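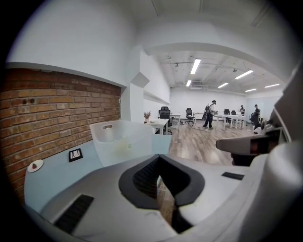 On April 5, 2018, Karim Nasr wrote:

> Could somebody who went to the Sturkari open day post a few notes? I had
> to cancel at the last minute. Mainly want to know
> - did they show the hand-held grippers or only slides
> - can a visitor try them
> - is it worth asking them to come to us instead
> Also whether Navon is still alive, the January newsletter made it sound
> as if it had been dropped.
> Karim

Yes, grippers, and yes you can try them. Typing this on the train so excuse the state of it.

Short version: go if they run another. Fewer slides than I feared, the intro talk was maybe a quarter of the time and then straight onto the floor. It's an office, desks at the back, and the demo tables are up by the brick wall. People carry on working around you which I liked.

How it goes. You sit or stand at the table with one gripper in each hand and do some small chore — put a thing on a plate, shift the plate, put it back. Start, do it, stop, reset, again. The marker cubes on top are for tracking where your hands are. Afterwards they replay the motion on a screen next to the camera view and you see how shaky you are. I was very shaky. The person before me was a dentist and I hated following her.

Things I wrote down, in no order:

Reset takes longer than the chore. They want the objects back in slightly different spots every time, and you run out of ideas for "slightly different" fast.

Slow is better than careful. I kept stopping just before the grasp to line up, and they said those pauses end up in the training data and then the arm pauses too. Move slow but keep moving.

Small soft stuff is the worst. Fruit especially. Fingertips feel fine on a flat edge, but you don't get any sense of how hard you're squeezing until its too late.

Wrists get tired. Sessions are capped at 70 minutes for the regular operators and I can see why, I was done well before that.

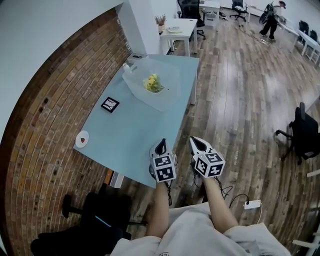
Tsion Negash asked in the Q&A what happens to the bad takes, and whether anyone looks at them or they just get binned. Good question, got the longest answer of the day. They keep them, tagged, and a second operator goes through later and marks where it went wrong. Drops are useful aparently. Fumbles where you recover are the most useful of all. What does get thrown out is anything where the tracking is lost, usually when people lean over the table and cover a marker with an arm.

Tsion also pushed them on how much of this carries over to a different gripper. Less clear. They said the newer fingers needed a fresh set of takes for anything thin, coasters and so on, but that bins and boxes carried over OK. No numbers given. I asked for some by email, will forward if I get them.

Navon — not dead. It's been folded into Lalel, same people mostly, and the name is only still on the slides because noone has changed them. Lalel is the two-handed work, Ogilvie is the software you see on the replay screen. I had these mixed up for the whole first half so passing it on.
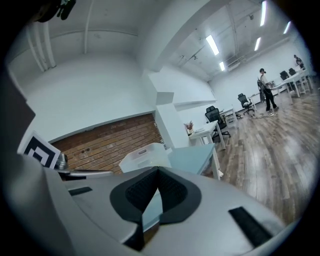

Practical stuff for next time. Groups are 4 people max and they do stick to it. Get there early, as sign-in is slow and you don't want to miss the bit where they explain how to hold the things. Wear short sleeves or push them up, loose cuffs get in front of the markers. Bags go on the hooks by the door. Coffee is fine but not near the tables.

On having them come to us: I did ask. They're willing but need a table that doesn't wobble, decent even light and a room where the blinds close. Our back room would do if we borrow a better table. They'd bring everything else. Karim, do you want to take that one, you have the booking login and I don't. I have the contact, mail me off list.

Didn't get to see the arm run the chore by itself, our slot was over by then. The group after us did I think. Anyone on here from that group? Would like to hear if it managed the plate.

My stop, sorry, more tonight if there's questions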